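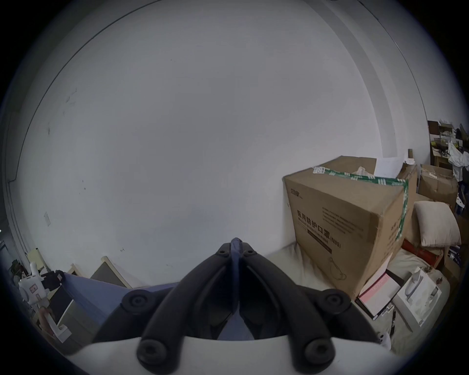
Tiltia gallery: teaching a grasp planner to cope with real rooms

Tiltia is our little planning and perception stack, and we've been having a ridiculous amount of fun with it lately. The core job is simple to say: take wrist-camera video from hand-held demonstrations, work out where the fingers were in space, and turn that into motion an arm can follow. Page updated 2025-05-08, with the notes that go with our gallery.

Pose tracking
Zikuretti, our tracker, hunts for corners and printed edges. Big lettering on a cardboard carton is a gift to it. A plain white wall is the opposite, so when one fills most of the view we lean hard on the inertial data and wait for something with texture to come back.

Finger masking
The fingers sit in the same part of every picture, which sounds handy until the tracker decides they're the only thing in the world that isn't moving! We mask them out before feature matching. The mask took 9 tries, and the last one is the simplest.

Lens model
Wide lenses bend a straight ceiling line into a proper arc. We undistort the feature points and leave the pixels alone - much faster, and the colours stay true for the policy.

Segmentation
Dovus handles this bit. Boxes it loves. Bedding, pillows and draped cloth are harder, and we've labelled 348 soft-object masks by hand to help it along.

Replay and planning
Thoroddsen checks each recovered path against joint limits before anything moves. Of 1,877 demonstrations in the current set, 69 got bounced, nearly all for wrist flips. We'd love to rescue a few with a smarter inverse kinematics seed.

Next up
A faster loop closure module, planned for October. The early plots look gorgeous - more pictures when it's merged.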